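# How does your voice get down a telephone wire?

I got this question from Ah-rin Hyun, and I love it, because I asked my grandad the very same thing when I was small. He told me there was a tiny postman in the wire. I believed him for two whole years!

So let's do it properly. Put your fingers on the front of your neck and hum. Feel that buzzing? Your voice is made of wobbles. Your throat wobbles, the air in front of your mouth wobbles, and when those wobbles reach somebody's ear, they hear you humming (and maybe ask you to stop).

The trouble is that wobbles in air get weaker as they spread out. Shout across a playground and your friend might hear you. Shout to a friend in the next town and you'll only get a sore throat.

## Try it with string

You need 2 paper cups and 5 metres of string. Ask a grown-up to poke a little hole in the bottom of each cup. Push the string through from the outside and tie a fat knot inside so it can't slip out. Now give one cup to a friend and walk apart until the string is tight – really tight, no droopy bits! One of you whispers into a cup and the other one listens.

Your voice shakes the bottom of the cup, the cup shakes the string, and the string shakes the cup at the other end. If it doesn't work, check that the string isn't rubbing on a door or a chair. When Seul-gi Yoon and I tried it in the hall at Godholm, mine was resting on the banister and I couldn't hear a thing.

## Now swap the string for electricity

String is fine for a garden, but 300 kilometres of it would be hopeless. A telephone does something cleverer. Inside the part you talk into is a microphone, and it turns the wobbles in the air into a wobbly electric signal. Loud voice, big wobbles. High squeaky voice, very quick wobbles. The signal whizzes along the wire, and at the far end a little loudspeaker turns it back into wobbles in the air.

A desk telephone has a keypad too, so you can tell it which number you want. 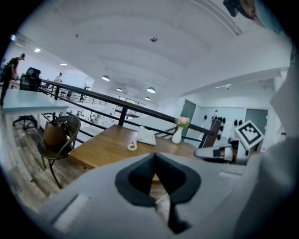
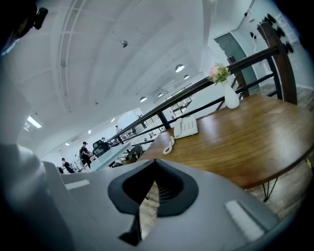

Long ago there were no buttons to press at all. You picked up the phone and a person called an operator asked who you wanted, then plugged a cable into a big board to join your line to theirs. Imagine having 200 little sockets in front of you and picking the wrong one! You'd ask for your auntie and get the butcher.

Next time you're on the phone, try whispering, then singing, and ask the other person what they can hear. Singing is more fun if you don't warn them first.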